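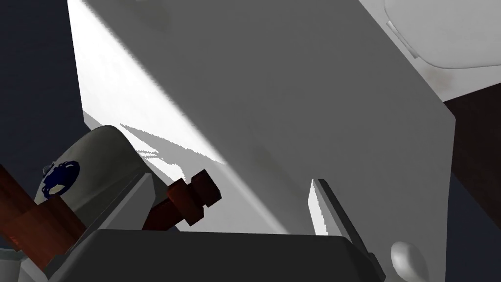
首页 项目 报告与讲稿 下载 联系我们
搜索本站 请输入关键词 搜索

Hundgate 实验组 内部技术交流
夹爪、腕部相机和控制器的仿真对比:讲稿备注

最后更新:2026-06-10

用法:每页幻灯片对应一段,括号里的字是给讲的人看的,不念。时间不够就跳过第9页和第12页。

第1页 标题

大家好。今天讲的是我们在 Witkowska 厨房场景里做的一轮对比,换了夹爪,换了腕部相机的安装位置,换了控制器。全部在仿真里做,真机的部分只有最后一页提到,而且只是计划。

先把范围说清楚。我们没有训练新的策略,三轮用的是同一个策略权重,观测格式也没变。想回答的问题很小:在台面东西比较杂的情况下,失败到底是从哪一环来的,换硬件模型能补回多少。

(这里停一下,确认后排能看清投影。)

第2页 为什么要做

起因是五月份的基线测试。基线是 Turkard 夹爪,相机装在腕部后方,位置控制。一共跑了600次,成功335次。刚过一半,比大家预期的低。

当时组里有两种说法。一种认为是夹爪的问题,Turkard 的手指短,掌面又宽又平,伸进杂物中间容易碰到旁边的东西。另一种认为是看不清,腕部相机离目标太近的时候,画面大半被自己的手指和后面的大平面占掉了,策略不知道自己对着什么。两种说法都能找到例子,所以争了两次组会也没有结论。

后来决定不争了,把三个变量拆开,一个一个换。

第3页 场景

场景用的是 Witkowska,一套厨房环境,有柜子、台面、水槽,还有散放的物件。几何比较简单,多数物体是低面数的多边形,只有木头表面和少数印花有贴图。选它有两个原因,一是渲染快,二是组里以前的数据都在这上面。

物件我们挑了14种,分三类:筒状的罐子,细长的木柄一类的东西,还有表面光滑的圆形白色器皿。三类难的地方不一样。罐子难在直径接近夹爪的最大开口,木柄难在姿态多,白色器皿难在和浅色背景分不开。

每次开始前,物件的位置和朝向随机。随机种子是固定的一组,换配置的时候种子不换,所以每一次都能和基线对上。这一点后面讲失败归类的时候会用到。

(如果有人问为什么不用更真实的渲染:回答放在第9页,讲到再说。)

第4页 两种夹爪

Turkard:平行两指,掌面宽,手指短,指面是平的。仿真模型由厂家提供,碰撞体我们自己简化过一遍。

Okstead:也是平行两指,手指更长,向前收窄,掌面小一圈。最大开口比 Turkard 小。仿真模型是组里按图纸画的,质量和惯量填的是说明书上的值。

这里要提醒一句,两个模型的来源不同,精细程度也不同。Turkard 的指面摩擦是拿真机标过的,Okstead 没有标,用的是默认值。所以后面如果看到 Okstead 在光滑物件上差一点,先别急着说是夹爪本身差。

安装法兰一样,工具中心点都设在两指指尖连线的中点。听起来是小事,但第一次换的时候忘了改,手指长出来的那一截没有算进去,整整一晚上的结果都是往台面里扎。那批数据删了,没有进统计。

第5页 两种相机安装

后装:相机在腕部后方,视线和夹爪前进方向基本一致,掌面和两根手指都在画面下方。

侧装:相机往旁边移,再朝指尖转一个角度,能看到指尖之间的空隙,但是有一根手指会挡住另一侧。

分辨率、视场角、曝光全都一样。曝光锁死,不开自动。后面会看到锁曝光带来一个问题,先按下不讲。

外部相机没有动过,始终是同一个机位。我们查过,策略在接近目标之前主要依赖外部相机,快到的时候才转向依赖腕部画面。所以换腕部相机,影响应该集中在最后一小段。

第6页 两种控制器

位置控制:策略输出末端位姿增量,下层解逆运动学,关节跟踪。刚度高,碰到东西会硬顶。

阻抗控制:同样的策略输出,下层换成笛卡尔阻抗,平移方向软一些,转动方向保持原来的刚度。

参数没有细调。阻抗这边只试了三组刚度,用小规模测试选了中间那组,然后固定。有同事提过应该每个夹爪单独调,意见是对的,这一轮没有做。

第7页 实验安排

没有做全组合。顺序是这样的:

先在基线上只换夹爪,Turkard 换 Okstead。
回到基线,只换相机,后装换侧装。
回到基线,只换控制器,位置换阻抗。
最后做一个合并配置,把看上去有帮助的改动放在一起。

每个配置都跑600次,和基线用同一组种子。判定成功的条件是目标物离开支撑面,并且保持到计时结束。中途掉了再夹起来也算成功,这一条大家可以有意见,我们内部也有人不同意。

自动判定有拿不准的,主要是物件卡在夹爪和台面之间,高度够了但没有真正夹住。这种情况一共23次,全部人工看回放改判。改判的记录和原始日志放在同一个目录,谁都可以去翻。

第8页 夹爪的结果

先说结论:换成 Okstead,在木柄类物件上有明显改善,在罐子上变差,在白色器皿上没看出差别。

木柄类好理解。手指长而窄,能从罐子和木柄之间的缝里插进去。用 Turkard 的时候,指尖还没到位,掌面已经先碰到旁边的罐子了。罐子一倒,木柄跟着滚,这一次基本就完了。

罐子变差也好理解,开口小,对中稍微偏一点,指尖就顶在罐口边缘上。有几种罐子边上还有小凸起,指尖挂上去以后罐子会转,转完以后姿态完全不是策略见过的样子。

所以单看总成功率,两个夹爪差得不多,涨的和跌的抵掉了一大半。我在幻灯片上没有放总成功率的柱状图,只放了分类的。上次有人拿总数去写了周报,写成“换夹爪没用”,这个说法不准确。

(这里容易被问到:能不能拼一个又长又宽的?回答:可以画,但是那样就不是现成的产品了,采购那边不好走。)

第9页 关于渲染和阴影(时间不够就跳过)

说一个看起来像是图形学的问题,但确实影响了结果。

仿真里的阴影用的是阴影贴图,分辨率有限。夹爪靠近一块浅色大平面的时候,影子边缘会变成锯齿,一格一格的,白和灰交替。人看着知道是渲染的毛病,策略不知道。它在训练数据里见过这种锯齿,但只见过 Turkard 后装视角下的样子,换了夹爪或者换了相机,锯齿的形状和位置都变了。

我们做了一个小测试,把阴影贴图分辨率调高,其他不动,挑了一部分种子重跑。木柄和罐子几乎没有变化。白色器皿好了一些。数量不够,只能说值得再查。

另外就是锁曝光。光从一侧来,浅色平面靠光那一边接近全白,手指内侧如果正好迎光,也会很亮,两块亮区挨在一起,边界就没有了。开自动曝光会好一点,可是每一帧亮度会跳,策略又不习惯。两头都不舒服。

为什么不换更真实的渲染器:换了以后旧策略要重新训,对比就断了。这一轮的目的是比硬件,不想同时动渲染。

第10页 相机的结果

侧装在最后对准的一段有帮助,三类物件都涨了,涨得最多的是罐子。

看回放可以知道原因。后装视角下,罐子的前半截常常被手指盖住,画面里剩下的是掌面上沿、两根手指,再后面是柜门或者台面。策略在这种画面里会犹豫,末端来回小幅摆动,摆到超时。侧装能看到指尖和罐壁之间的空隙,摆动少了很多。

代价也有。侧装看不到远侧那根手指,如果远侧有杂物,碰上了策略也没有反应。我们在木柄类里找到不少这样的例子:近侧对得很准,远侧手指压在另一根木柄上,一合就翘起来。

还有一点,侧装的相机外壳在真机上会不会碰柜子,仿真里没有建模。碰撞体只给了夹爪和手臂,相机是穿过去的。真机上得把外壳加进去再查一遍。这件事已经记在待办里。

(放两段回放。第一段后装,第二段侧装,同一个种子。先放完再讲,不要边放边讲,上次试讲时就讲乱了。)

第11页 控制器的结果

阻抗控制对失败的种类影响大,对成功率影响小一些。

位置控制下,撞倒旁边物件是最常见的失败。阻抗控制下,这一类少了,多出来的是“没到位”:末端被旁边的东西挡住,软软地停在那里,策略继续发很小的增量,最后超时。

这两种失败对真机的意义差很远。撞倒一个罐子,可能要停机收拾台面;停在半路上,退回来重试就可以。如果给策略加一个简单的重试逻辑,“没到位”里有一部分应该能救回来。我们没有加,加了就不是同一个策略了,但下一轮会加。

夹持力方面要注意,阻抗只作用在手臂上,夹爪开合还是位置模式。有人以为夹爪也变软了,这个在文档里没写清楚,是我们的问题,已经补上。

第12页 仿真步长(时间不够就跳过)

换阻抗的时候发现接触不稳定。手指夹住光滑圆面,会有高频抖动,严重的时候物件直接弹飞。把物理步长减半以后好了,但是一轮跑下来时间翻倍。

为了公平,位置控制也用减半后的步长重跑了一遍,基线的335次就是重跑后的数。以前周报里有一个旧数,和这个不一样,请以这个为准。旧数不要再引用了。

接触参数里还有一个软化系数,我们没动,用的是 Witkowska 自带的值。如果哪位做过这方面的标定,会后请来找我们。

第13页 失败归类

因为种子是对齐的,可以一条一条比。基线失败的那些,在其他配置里去了哪里,这是今天最想讲的一页。

归类分成四种:撞到杂物,对不准,夹住后滑脱,超时。一次只归一种,按最先发生的算。比如先撞到罐子,后来超时,归到撞到杂物。

换夹爪,减少的主要是撞到杂物,增加的是对不准。
换相机,减少的主要是对不准和超时,撞到杂物略有增加。
换控制器,减少的是撞到杂物,增加的是超时。
滑脱在几种配置里变化都很小。

滑脱不变,说明它和这三个变量的关系都不大,更可能在摩擦参数或者夹持点选择上。白色器皿的失败有很大一块是滑脱,圆的,光的,指面又是平的,接触面积很小。之前有人提议贴一层软垫,仿真里可以用提高摩擦来近似,但不知道近似得好不好,所以这轮没放进来。

归类的工作是两个人分头做的,做完再对一遍,不一致的地方一起看回放。最容易不一致的是“对不准”和“撞到杂物”:末端偏了一点,碰到旁边的东西,到底算偏还是算撞。我们最后定的规则是,只要接触日志里先出现非目标物,就算撞。规则粗,但可以重复。

第14页 合并配置

合并配置用的是 Turkard 夹爪,侧装相机,阻抗控制。

为什么没有用 Okstead:罐子掉得太多,而我们后面的任务里罐子占大头。如果任务以细长物件为主,选择会反过来。这一点希望大家记住,今天给的推荐是跟着物件走的。

合并以后,三类物件都比基线好,罐子最明显,白色器皿最不明显。改善不是简单相加,相机和控制器有一部分救的是同一批种子。具体的数在附表里,这里不念。附表每一行是一个种子,每一列是一个配置,可以自己筛。

有一件事没有解释清楚。合并配置里有少量种子,基线成功,三个单项改动也都成功,放在一起反而失败。看了回放,末端在最后一段绕了一个小弯,把目标推开了。可能是侧装画面让策略输出变大,阻抗又跟得慢,两个叠在一起。只是猜测,还没有验证。

第15页 这轮没有做的

把缺的地方列一下,免得会后重复问。

没有做 Okstead 加侧装的组合。这个组合其实挺值得看,侧装在对准上有帮助,可能正好补 Okstead 开口小的短处。排期里有,机器排不过来。

没有在策略里加重试。

没有换第二个策略。只有一个策略,结论有可能是这个策略的脾气。如果它在训练时看惯了宽掌面,那对 Okstead 就不公平。我们知道这一点,也没有办法在不重训的前提下排除。

Okstead 的摩擦没有标定。样件已经申请,到了以后先做滑移测试,再回填到模型里。

没有统计时间。日志里有每次的用时,但是不同配置在不同机器上跑,时间戳对不齐,暂时不能比。

第16页 真机计划

真机准备在 Hundgate 那间带水槽的样板间做。先上 Turkard 加侧装,控制器先用位置控制低速走一遍,确认外壳不碰柜子,再切阻抗。

物件从仿真的14种里挑买得到的。罐子好买,木柄可以自己车,白色器皿易碎,先用塑料的代替,重量配到接近。

真机不可能跑到600次。打算按仿真里的失败归类来挑摆放方式,每一种失败都摆几个典型的布局,看真机上会不会出现同样的失败。如果滑脱在真机上明显更少,那仿真的摩擦就得改。

急停按钮放在操作的人够得到的地方,侧装之后线缆走向变了,第一次运行要有人专门看着线。

第17页 备用问答

问:为什么不用三指夹爪?
三指控制接口不同,策略的动作维度要改,这轮不碰。

问:腕部能不能同时装两个相机?
可以,带宽够。问题在重量和走线,另外策略的输入也要改。

问:阻抗参数会公开吗?
在组内仓库里,配置文件名和幻灯片上的配置名一致。

问:人工改判会不会偏向某个配置?
看回放的时候配置名是遮住的,但是夹爪长得不一样,看得出来,这个遮不住。相机和控制器那两项可以认为是不知情的。

问:旧的 Witkowska 版本还能复现吗?
不行,接触求解的默认值改过。请用附表里写的版本号。

(讲完把附表的路径打在最后一页上,别关投影。借的翻页笔要还回前台。)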